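Cleaning and oiling a light wood table top, or is it laminate?
Started by plunden_kitchen, March 27, 2025

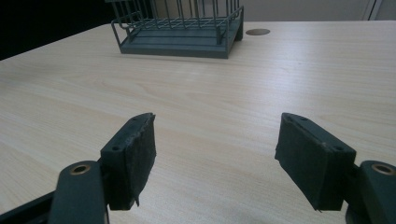

The table top, grain running roughly left to right.

plunden_kitchen wrote:
Hello all, I hope this is the right section. I bought this table second-hand for my work room and I want to treat the surface before I use it every day. The seller told me it is solid wood with an old oil finish. My brother-in-law looked at it and says it is laminate and oil will only make it sticky. I am not able to decide who is right. The color is pale beige and the lines of the grain are long and wavy. It measures 76 cm deep. I paid 1300 for the table with four chairs, so I would not like to ruin it in the first week.

aditz16 wrote:
Your brother-in-law has good eyes. The grain is very fine and even and to me it looks like laminate. Don't put oil. Warm water, a drop of dish soap, dry with a soft cloth, finished.

oldgrain101 wrote:
I don't agree that you can tell from one photo. Ash with a light finish can look just like this. Look at the end of the board, from the side. If the lines on top continue down over the edge, it is wood or at least a thick veneer. If there is a thin strip glued on, you have your answer.

plunden_kitchen wrote:
Thank you both. I looked at the edge with a flashlight. There is a strip, but it also has a grain, and it does not match the top. Does it mean veneer or laminate? In my language we use nearly one word for the two, so I am a little confused.

aditz16 wrote:
Veneer is a thin sheet of real wood. Laminate is a printed layer with hard plastic over it. Put one small drop of water underneath, where the top surface wraps around, if it does. Real wood without much finish goes darker after some minutes. Laminate does nothing.

oldgrain101 wrote:
A lacquered veneer also does nothing with a drop of water, so this test proves only half. Better you search for a pattern that repeats. A printed grain often has the same wave again further along the table.

manriquez_home wrote:
I have a desk from Alline with nearly the same color. Mine is laminate and I put oil on it in July, before I knew. It took me two evenings to get it off. Please wait until you are sure.

plunden_kitchen wrote:
I found it! The same curved line is there two times, one near the window side and one near the wall. So I believe it is printed. I will use only soap and water, and the bottle of oil can go to my cutting boards.

oldgrain101 wrote:
Then I was wrong about the ash. I still would not have said it from the photo.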